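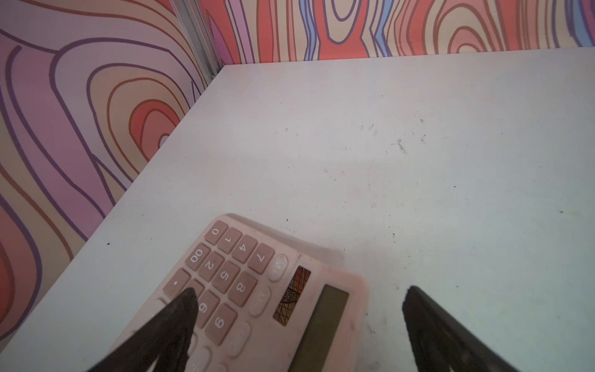 4. Matching the two sides' ceasefire complaints

4.1 What I was working with

Readers who skipped the background section need to know only a little to follow this one. After the truce, each side in the Tiltik valley kept its own running log of things the other side had done wrong. The government log was put out by a press office in the capital. The opposition log was put out from a liaison office on the far side of the Hellgate crossing, and for most of the period it was a good deal better written. Both were released on Monday mornings, both were sent to the same foreign reporters, and both use the word "flagrant" so often that I stopped seeing it.

I drew 2,000 entries from the government log and 2,000 from the opposition log. The draw was random within each month, so that the noisy stretch in March wouldn't swamp everything else (in an early version it did, and my lovely chart of the whole truce was really a chart of March). An entry can be anything from one line, "small arms fire toward our position, no injuries," up to a full page with a legal argument attached. I kept all of them, even the ones that read like speeches.

The question for this section sounds simple. When one side says something happened, does the other side's log have it too? I don't mean whether they agree on who did it, since they almost never do. I mean whether both logs contain something that a sensible person would call the same event. I went in expecting that to be the easy part of the project, and it ate most of a year.

4.2 Three things that made matching hard

The first was place names. The government log uses the old survey names and the opposition log uses village names, and in a few spots the same word is attached to different hills. Cliltlow is the worst of these. To the government writers Cliltlow is the ridge, and it runs a long way. To the opposition writers Cliltlow is the hamlet at the bottom of the ridge, and the ridge doesn't have a name at all, it's just "the heights." So a government complaint about mortar fire "from Cliltlow" and an opposition complaint about mortar fire "on Cliltlow" may be the same shells described from either end, or they may have nothing to do with each other. I ended up building a little dictionary of places by hand, and it's in the appendix. If you work on this valley, please steal it, and please tell me where it's wrong.

The second was time. The opposition log gives the hour when something was reported to the liaison office. The government log gives the hour when it happened, or when somebody later decided that it happened. Overnight incidents slide across the date line all the time in this material. For a while I was treating them as two separate events and feeling quite pleased about how little the logs overlapped.

The third one took me longest to see. Both offices bundle. If there was firing all afternoon, one writer will file a single entry ("repeated violations throughout the day") and another will file each burst separately, so the log looks very long and very angry. Bundling isn't random, either. It goes up before talks that an office wants to protect and goes down before talks that it wants to spoil, and I come back to that in the discussion.

4.3 Coding rules

Two of us did the matching, working separately and then comparing. Neither of us saw the other's sheet until a full month of entries was finished. We were allowed to call a pair "same event," "possibly same event," or "no match," and we had to write down what tipped us. A shared place and a shared time window were enough for "possibly." To get to "same event" we wanted one extra detail that both logs had: a type of weapon, a damaged building, a vehicle, a road being closed.

We did not use the names of injured people as a matching detail, even where the logs gave them. I know some colleagues would. The spellings are all over the place, families move between the two sides of the line, and I wasn't comfortable building a searchable table of who was hurt where. The cost is that we surely missed some matches.

Bundled entries got their own rule. One bundle could be matched to many single entries on the other side, but it was counted once. We tried it the other way too - counting each single entry as its own match - and the totals climbed so fast that the result said more about typing habits than about the truce. All sums were worked out by each of us apart, month by month, before anything went into the shared table.

Figure 2. Pale pink desktop calculator on a white tabletop.
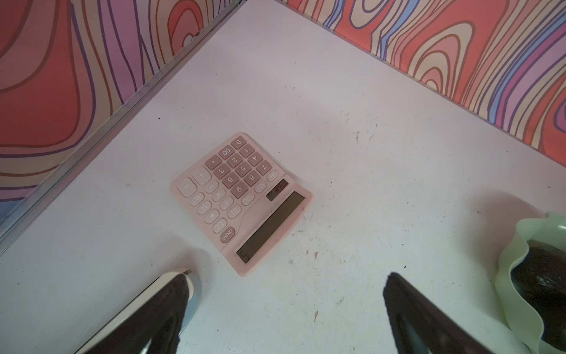 4.4 Results of the matching

We ended up with 800 matched events, counting only the firm "same event" pairs. I'll admit I had guessed much lower. The reporting from the valley at the time was full of talk about two separate realities, each side living inside its own story, and I'd more or less swallowed that. The logs share a lot of ground. What they don't share is the verbs.

Here are the patterns that held up when we went back over them. Artillery and mortar fire gets matched far more often than rifle fire, and that makes sense, everyone for miles can hear it. Incidents near the Hellgate crossing get matched more often than incidents up on the heights, probably for the dull reason that the crossing had monitors, aid trucks and bored reporters standing next to it all day. Night incidents are matched less often than daytime ones, though the time problem I described makes me cautious about that, and I wouldn't lean on it.

The unmatched entries are the ones I find most interesting. A good share of them are about movement and not about shooting: a truck where no truck should be, engineers working on a road, new sandbags, a flag. One side sees these as a serious breach and the other doesn't see them as an event at all. You can't deny something that you never thought of as having happened. In the text of the truce the clause on "military preparation" is a single vague sentence, and I'd argue that a large part of the bad feeling in the second half of the truce came straight out of it.

Then there's the Ignacio incident, which deserves its own paragraph. The Ignacio was a river barge carrying flour, and both logs say it was fired on, and both logs say so on the same morning. Both describe a hole in the hull. After that they go separate ways. The government entry calls it an attack on a humanitarian cargo and asks for a meeting of the joint commission. The opposition entry calls it a provocation staged to get exactly such a meeting. By our rules it's a firm match, one of the cleanest we have, and yet anyone reading only one of the logs would come away with a completely different idea of who was behaving badly that week. I put it here to show what a match does and doesn't tell you. It tells you the barge had a hole in it. 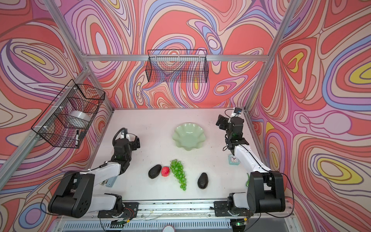

Back to the verbs for a moment. For every firm match we also noted the main verb each office used for the other side's action and for its own. The pattern is about as lopsided as you'd guess. The other side "shells," "attacks," "targets," and (a favorite in the government log) "unleashes." One's own side "responds," or even more often does nothing grammatically at all: "fire was returned," "the source of fire was suppressed." I read an awful lot of these in a row and started to hear them in my sleep. The opposition log loosens up a little in the later months and now and then admits that "our units fired." I haven't found the same thing in the government log, but I also haven't read all of it, only my draw.

4.5 Where this could be wrong

The obvious worry is that the offices were reading each other. They certainly were. Some opposition entries look like direct replies to a government entry from the week before, and a reply can mention an incident just to dismiss it. We counted those as matches if the reply granted that something took place, and as "no match" if it said the whole thing was made up. You could draw that line somewhere else. When I moved it in either direction the broad picture stayed put, with the heavy weapons and the crossing still on top, although the gap between the crossing and the heights got narrower.

A second worry is survival. The government log is complete as far as I can tell. The opposition log has holes, and the longest one falls right when the liaison office moved buildings. I asked for the missing weeks and got a very kind letter and no files. Anything in a missing week can't be matched, so the overlap I report is probably a bit low.

A third is simply that the logs are lists of complaints. Quiet violations that neither side cared to mention are invisible in this design, and so are the things both sides had reason to hide. Fuel smuggling through Hellgate went on the entire time according to every driver I talked with, and it shows up in neither log, not even as a rumor. Section 5 takes the matched events and sets them against the schedule of the talks, leaving out the "possibly" pairs except where I say otherwise.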